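4.2 Clearing the table as a sorting task

Advice on clearing up after a meal has changed little since 1960. Scrape first, stack second, wipe last. Most household manuals repeat this order as if it had been tested, and we could not find one that says how. Prieto is a partial exception. In his survey of 378 households he asked people what they did with leftovers on a tray, and most said they scraped everything into one container and dealt with it later. He reads this as efficiency. We are less sure. People report the habits they would like to have, and a survey filled in at a desk in February says little about a sticky tray at 9 p.m.

Our own concern is with small remains. A plate is easy – it has one place to go. Rice is another matter, and so is a single bit of carrot, which can be picked up by hand but is often left for the wipe. Figure 5 gives the layout we have in mind, with a plate and a spoon still on the red tray, a carrot piece near them, and paper and a wrapper already sharing a clear box with some grains of rice. 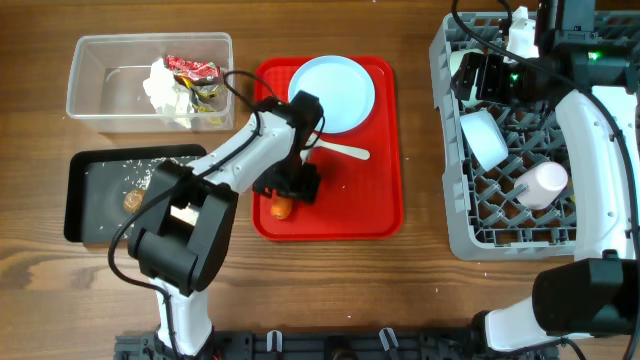 Figure 5. Tray, plate and spoon with food remains; storage box and dish rack on the same table.

Whether such mixing matters depends on what happens next. The Miranda guidelines treat food and packaging in one box as a fault, but offer no evidence that people who separate them early finish any sooner. Table 2 lists the orders of work we compared. None of them deals well with rice, and we doubt that a fixed order can. Grains move when a tray is lifted, and a rule that assumes they stay put is a rule for a different kitchen.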